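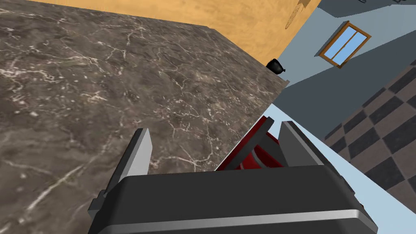
ASHBY, 7th December

News > Robotics > Training and Simulation

Drurkero has opened its remote teaching program to outside operators, letting people with no robotics background steer a simulated arm through kitchen jobs from a desk at home.

The company said 22 operators joined during a closed trial in November. Between them they recorded 1,399 usable runs in the simulated kitchen, which has a marble countertop, a checkered floor and a gripper that the operator sees from behind. In the view used for close work, a red object sits between the two open fingers at the edge of the counter.

Operators work with a handheld controller called Padex, made by Ekden. Moving the hand moves the arm, and a trigger under the index finger opens and closes the gripper. Each run is saved along with the controller movements, and the saved runs are then used to train the software that will drive the arm without a person.

Aroha Ruawai, who manages the program at Drurkero, said new operators spend their first 70 minutes on practice runs that are not kept.

"Most people go too fast at the start," Ruawai said. "They grab at things. We want them to line the fingers up, stop, and then close. If they miss, we ask them to back off and try again in the same run, so the software gets to learn from that too."

The program now covers 17 tasks, including picking up small items, opening drawers and moving dishes from counter to sink. Operators choose a task at the start of a session and can switch at any point. Runs that end with a dropped object are reviewed by staff before they are kept or thrown out.

Drurkero plans to teach the same tasks on a physical arm at its Ashby workshop next year. Operators there will stand beside the arm and guide it by hand. Ekden is supplying the controllers for the remote sessions but is not involved in the workshop tests.

Filed under: Remote operation, Robot learning

Last updated: 9:40 a.m.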